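August 2022

Budget again. Emmanuel Mfaume wants the equipment list signed off before the new term and has put down 5 more hand-held grippers from Semberg, plus a proper arm from Lulska to follow. I said I would sign for two grippers and we would see. He looked at me as though I had cancelled lunch.

My trouble is with the quote. Each gripper is 753, fair enough, but the foam tips are listed separately at 100 a pair and there is no word on how long a pair lasts. I asked in March and got a brochure. Wichai Chaiyaporn rang them again today and was told it "depends on use". Well, yes. So does everything.

Spent an hour after tea in the sticker corner with the one we have, trying to decide if I would miss it.
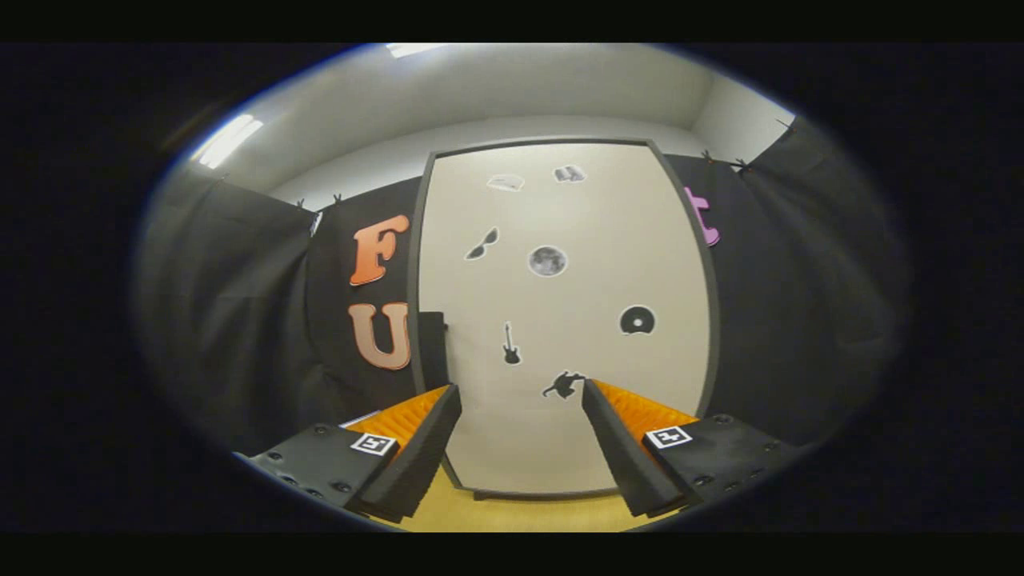

The gripper and the white panel, stickers still up. Orange pads on both fingers, a marker on each.

Wichai says the Odera version has softer pads and costs less to keep going. He hasn't held one either, so that is two of us guessing. Emmanuel says a mixed set would be a headache because we would have to work out the markers afresh for each make. He may be right. He also told me the Sarnar software would be running in an afternoon, and I remember how that went.

What bothers me more is the arm. The grippers are meant to lead up to it, and the arm is where the real money goes - fitting, a bench that doesn't wobble, somebody's time. None of that is on his sheet. I have pencilled in a line for it with no figure, which he will hate.

Must ask Semberg for a loan pair of tips. Must also find the delivery note for the first gripper.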